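Drenby Manipulation Project

The Drenby Manipulation Project is a student project in robotics run at the Drenby Institute of Technology. Students teach a two-armed robot with humanoid hands to do small jobs at a bench, such as picking up a tool, moving it to a bowl or handing it from one hand to the other. The project counts as an elective subject and also runs as a club outside teaching periods. Students usually call it Drenby Hands, or just Hands.

The project grew out of a competition team and took its present form when the institute bought its first pair of five-fingered hands. Its public collection of recorded demonstrations, the Flusidon set, is used in several of the institute's other subjects.

Background

The project began as an entry in a student sorting competition. The team's first robot was a single arm with a two-jaw gripper, built from parts left over from an earlier course. It could sort blocks by colour but could not hold anything with an awkward shape. The team finished near the bottom of the table in its first year and in the middle in its second.

After the second competition the students asked the engineering department for money to try a hand with fingers. The department agreed on the condition that the work be opened to students in other years and that it be written up as a subject. The competition team continued for one more season and was then folded into the project.

The subject was approved on 18 Mar 2022 and the first intake started in April. Places were capped at 20, a limit set by the size of the lab and the number of hours the robot could be booked.

Equipment

The main robot has two white arms, each ending in a humanoid hand with four fingers and a thumb. It works at a light wooden table. Small cameras are carried near the wrists, and a further camera looks down over the table from between the arms. The wrist cameras are fixed to turn with the hand, and their pictures are stored as recorded, without being rotated upright. Students learn to read them that way, as the learning software is given the same view.

The fingers carry small blue indicator lights. New members are asked to check these before each session and to write the result in the lab book.

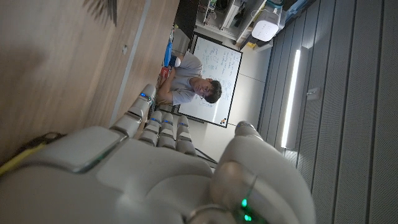
Demonstrations

Most of the work consists of recording demonstrations. In a demonstration a student guides the robot through a task while the arm positions, finger positions and camera views are stored together. One run through a task is called an episode. Episodes that go wrong are kept but marked, and later students decide whether to include them in training.

Two methods of guiding the robot have been used. The first was a pair of gloves fitted with bend sensors. The gloves were easy to learn but had to be adjusted for each person, and people with small hands got poor results from them. The second, called the Arora rig, is a set of light frames worn along the forearms, named after the street where the students rented a workshop to build it. The rig replaced the gloves for most tasks. The gloves are still used for tasks that depend mainly on the fingers.

The project's task list is divided into three levels. Level one covers picking up and putting down single objects. Level two covers moving an object into or onto another one. Level three covers tasks needing both hands, such as opening a container or passing a tool across. Students must record accepted episodes at one level before they can book time at the next.

Choice of objects

The early task list used foam blocks and plastic cups bought for the purpose. Robots trained on these did well in the lab and poorly at open days, where visitors put down keys, pens and phones. The list was rewritten so that most objects would be ordinary things that a person might find on a workbench or in a kitchen drawer.

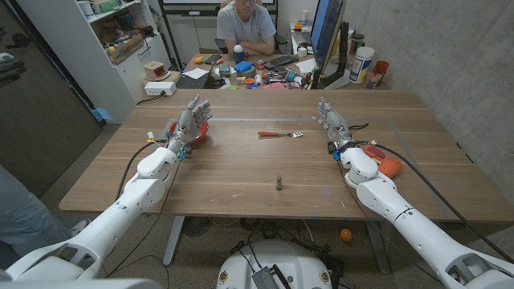 Thin objects lying flat are treated as a separate group in the task list, as the fingertips must get under an edge before the hand can close. Round handles are easier than flat ones, though they tend to roll. A screwdriver-like tool with a red-orange handle, of the sort lying near the middle of the table, falls between the two: the handle is thick enough to grip but the metal shaft is not, so the hand has to approach from the correct end. Bowls are rated as easy targets for putting things into and as hard objects to lift. Students have argued for some years over whether a bowl should be lifted by the rim or from both sides, and the task list allows either.

Objects are laid out by a student other than the one guiding the robot. The layout is changed between episodes so that the software does not simply learn one set of positions. Glass, open liquids and anything with an exposed blade are not allowed on the table.

The Flusidon set

The Flusidon set is the project's collection of recorded episodes. The name was made up by the first intake and has no meaning. The first release held 2,922 episodes, nearly all at level one. The second held 3,813 and added most of the two-handed tasks. The target for the third release is 4,000, which students expect to reach by recording level three tasks only.

Each episode has a short written label giving the task, the hand or hands used and whether the attempt was accepted. Labels were at first written freely, and the same action might be called "grab", "grasp" or "pick up" by different people. A fixed word list was brought in with the second release and the older labels were rewritten over a summer break. Some errors remain, mostly where left and right were swapped by students working from the wrist camera views.

The set is stored on the institute's own servers. Students from other schools may ask for a copy, and the project asks them in return to report faulty episodes.

Assessment

Students taking the project as a subject are marked on a lab book, a group report and a final task. The lab book carries the most marks. It must record each session, including those in which nothing was collected, and any change made to the robot or its software.

The final task is drawn from the level three list on the day. Groups train the robot beforehand on the whole list and may not guide it by hand during the test. A group can pass the subject without completing the final task, provided the report explains what happened and is supported by the recordings.
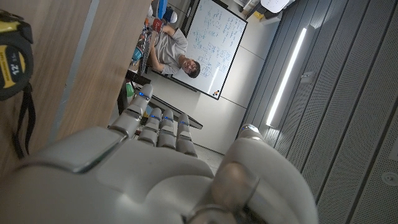
Marking of the report changed after the second intake. Groups had been rewarded for the number of episodes they recorded, and some had turned in large amounts of near-identical material. The present scheme gives credit for variety in the starting layout and for clear labels. It also gives credit for finding faults in older episodes, a job that had been left undone when it earned no marks.

Club members who are not enrolled in the subject are not assessed. They may record episodes once they have passed the safety check, and their work goes into the Flusidon set on the same terms.

Safety and bookings

At least two students must be present whenever the arms are powered. One stays within reach of the stop button and does not do other work. People seated at the desk across from the robot's table may continue their own work while the arms are moving, but must stay outside the reach marked on the lab plan.

Robot time is booked in half-day blocks. Enrolled students have first choice during teaching periods and club members outside them. Bookings close to the final task are usually full, and the project has twice opened the lab in the evenings to meet demand.

Wrist cables are the most frequent cause of lost time. A cable that catches on the table edge can pull a connector loose partway through an episode, and the recording then has to be marked as faulty. Several ways of holding the cables have been tried, among them clips, fabric sleeves and an overhead line. None has been adopted for both arms.

Related activities

The Carvalho Cup is a one-day contest held by the project for secondary school teams. Teams bring their own grippers, which may be made of any material, and fit them to a simple arm supplied by the institute. They are given a tray of objects taken from the level one list and score points for each one moved. Programming is optional, and teams may drive the arm by hand controller. A number of students in later intakes first came to the project through the cup.

The project also runs a short holiday course in which younger students record a few episodes under supervision and then watch a trained model attempt the same task. Episodes from the course are kept apart from the Flusidon set.

A proposal to add a mobile base, so that the robot could fetch objects from a shelf and bring them to the table, was put forward by the third intake. It was deferred on grounds of floor space and has since been reworked as a separate student project.

See also

Carvalho Cup
Flusidon set
Learning from demonstration
Robot hand
Teleoperation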